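The Napkin Comes Back to the Table

Why a mill town went on making something most of us had stopped using

At noon the canteen at the Grameleck mill in Pruvthorpe fills up quickly. Lunch is soup, a roll and something hot from a tray. Everyone gets a cloth napkin. They are seconds, mostly, with a crooked hem or a thread pulled, and they go into a bin by the door afterwards to be washed with the aprons.

Outside the mill you would have to look hard to find a works canteen that does the same. For most households in Britain the napkin at an ordinary meal is paper, or a square torn from the kitchen roll. Cloth ones live in a drawer and come out at Christmas with the good glasses. Many were wedding presents and still have the creases from the shop.

Grameleck has woven table linen at Pruvthorpe for longer than anyone now working there can remember. It used to weave sheets as well, and glass cloths for hotels, and a heavy striped ticking for mattresses. The ticking went first, then the sheets. The napkin stayed, partly by accident. The looms that made it were old and narrow and could not easily be turned to anything else, and a handful of hotels kept ordering.

What has changed is who is buying. The mill now sells more napkins to private houses than to hotels. People order four or six at a time, in colours that would have puzzled the old customers, and they come back a year later for more.

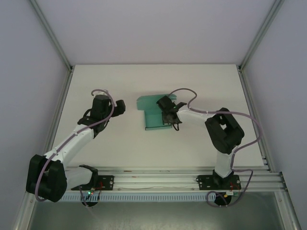
The colours took some getting used to. A hotel wants white, because white can be boiled, bleached and matched to the next batch. A household wants something that hides tomato sauce. Grameleck began with a dull red and a dark green, dyed in small lots by Presura, a dye works a few miles down the valley that had mostly handled upholstery cloth. The first green faded to the shade of pond water after a few months on a kitchen table. The second held.

Presura's rule is that a shade has to survive 80 washes before it is offered for sale. The test is dull work. The same squares go round and round in an ordinary household machine, with ordinary powder, and are dried on a line in the yard when the weather allows. Every so often one is pinned on a board beside a new piece. By the end some of the boards look like a paint chart for a single colour, going from bright at one side to tired at the other.

Linen and cotton behave differently in all this. Cotton takes dye more readily and starts out soft. Linen starts out stiff, a bit unfriendly, and does not soak up much until it has been washed several times. After that it is the better of the two at the job. A new linen napkin will push gravy about. An old one takes it up at once. Buyers who are not told this sometimes send their napkins back after the first meal, and the mill has taken to putting a slip in the parcel asking them to wash the things twice before they judge.

Size is the other thing people get wrong. A napkin made for a formal dinner is very large, big enough to cover both knees and hang down on each side. On a small kitchen table with the plates already touching, it is a nuisance. The mill's everyday square is much smaller, and it is the one that sells. There was an attempt at something smaller still, meant for cakes, which people bought for children and then complained about.

The argument over folding

Ask a group of people how to fold a napkin and you will find out a good deal about where they had Sunday lunch as children. Some fold in four and lay it on the side plate. Some fold in three, long and thin, and put it under the fork. Some roll it into a ring, and a few were taught to make a fan or a bishop's hat and can still do it.

The case for the plain square is that it takes no time and leaves only two creases. The fan looks well for the minute before anyone sits down, but the cloth has to be starched to hold it, and starch is bad for linen if it is left in. The fibres crack along the fold. Old hotel napkins very often go at the crease first, while the middle is still sound.

At a table linen day held in Pruvthorpe's market hall in February, the mill set out cloths for visitors to handle and asked them how they did it at home. Most said they did not fold at all. The napkins came off the line, went in a pile and were pulled out as needed. 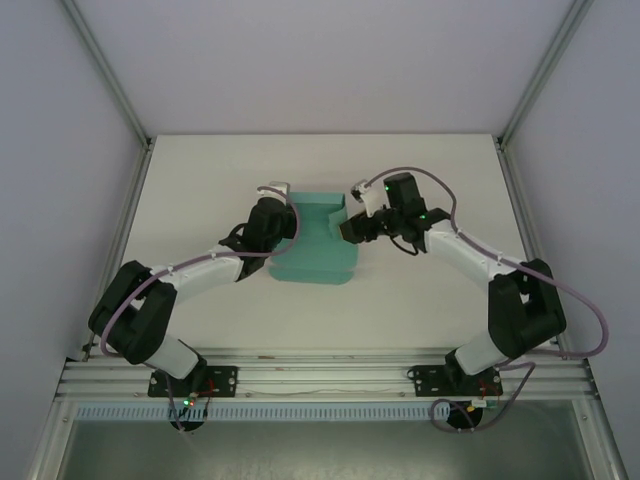 One visitor could not agree with that. She said a thing folded was a thing looked after, and that her family had each had their own ring and their own napkin, which lasted from one wash day to the next, and woe betide you if you picked up your brother's. She thought the ring mattered more than the cloth. Without it you had to wash everything after every meal, and then of course people gave up and bought paper.

She has a point, and it is one the mill comes back to often. The napkin ring is now treated as an ornament, something to match with the candles. It began as a label. In a house where the washing was done once a week, by hand, you could not have a clean napkin at every meal, so you kept your own and the ring told you which it was. Odd rings turn up in junk shops with initials on them, or a number, or a pattern of notches. Sets that match exactly tend to be later and less useful.

Some families have found their own way round it. One napkin in each colour does the job, as long as nobody minds always being brown. Others use clothes pegs with names written on them, or sew a loop of different ribbon into each corner, and in one house the napkins simply hang on the backs of the chairs.

The cost of it

A good linen napkin is not cheap. Grameleck knows this and does not pretend otherwise. The cloth is woven in Pruvthorpe, cut there and hemmed by machine with the corners finished by hand, and the corners are where the money goes. A mitred corner lies flat and does not fray. A corner that has merely been turned over twice makes a lump, and the iron catches on it.

The mill reckons a household napkin should stand 1,000 uses before it is fit only for the duster bag. Whether it does depends mostly on how it is washed. Very hot water is rarely needed. Fabric softener is a mistake, as it coats the fibres and stops them taking up water, and a napkin that will not take up water is only a decoration. Bleach does more harm than red wine ever did.

Stains are the great worry for people starting out. The advice from those who wash linen for a living is calm. Cold water first for anything with egg or milk in it. Washing-up liquid rubbed in for grease, and left a while. Tea and wine need soaking soon after the meal, though if you forget, a few days on the line in bright sun will take out more than you would think. Turmeric does not come out, and a household that eats a lot of dal should buy yellow. 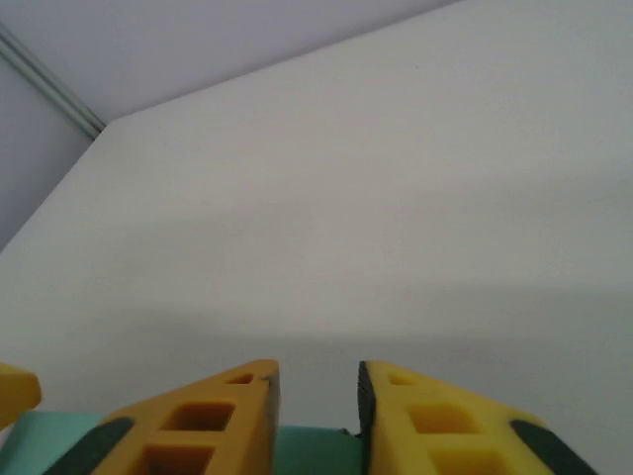
A shop that sells nothing else

Leclerc is on a side street behind the Pruvthorpe bus station, between a key cutter and a place that does nails. It opens at ten and closes when the light goes, which in winter can be half past three. The window has table linen in it and so has every shelf. About half is new and comes from the mill. The rest is old, bought in from house clearances and sorted at a long table at the back.

Old linen has its own following. Buyers look for a woven pattern, called damask, that shows only when the light falls across it. They look for monograms, and do not much mind whose. A full set of twelve is hard to find, because napkins were lost one at a time, to picnics and moves and the hospital laundry, and most surviving sets are sevens and nines. The shop sells them loose. It has found that people who come in asking for a matching dozen will often leave with five that nearly match, and be happier with them.

Small repairs are done on the premises. A hole in the middle can be darned so that it barely shows. A worn hem can be cut away and turned again, making the napkin a little smaller, and some of the older ones have plainly been through this several times. Some darns are so fine that the shop charges more for the napkin with the darn than for the one without.
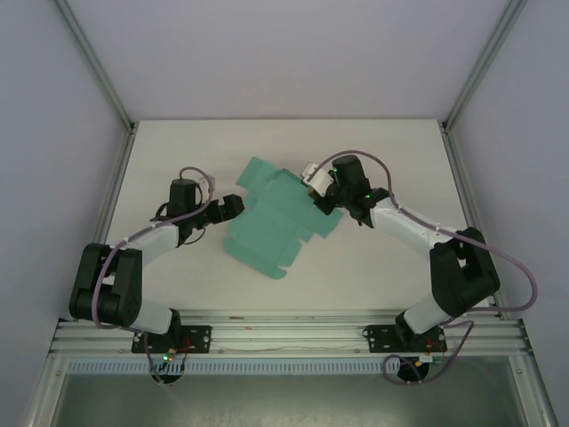
Prices run from 2 pounds for an odd cotton square to 30 for a large damask one in good order. The cheap basket by the till empties fastest. Students buy from it, and so do people setting up a first home, and cafés that have got tired of paying for paper and want something that does not blow off the outside tables.

The cafés are an interesting case. They have to do the sum properly, with the laundry set against the paper and the time spent folding set against the look of the thing. Several in Pruvthorpe have tried cloth and gone back. The usual trouble was drying. A café with no yard and one small machine ends up with damp napkins over every radiator, and customers notice the smell. Those that have stuck with it either send the washing out or have a flat upstairs with somewhere to hang it.

At home the sum is easier. Four napkins take up very little room in a wash that was going on anyway. They dry overnight on the back of a door. Most people who use them daily have stopped ironing them, and those who do iron tend to say they like it, being the one flat thing in the basket with no sleeves.

Back at the mill, the next job is a checked cloth, in blue and a brownish pink, which has been asked for by a number of regular customers. The checks have to meet at the hem, and on the first trial pieces they were out by a thread or two on one side. The trial pieces have gone to the canteen. The looms will be set up again after the Easter shutdown, and until then the mill is taking names for the list.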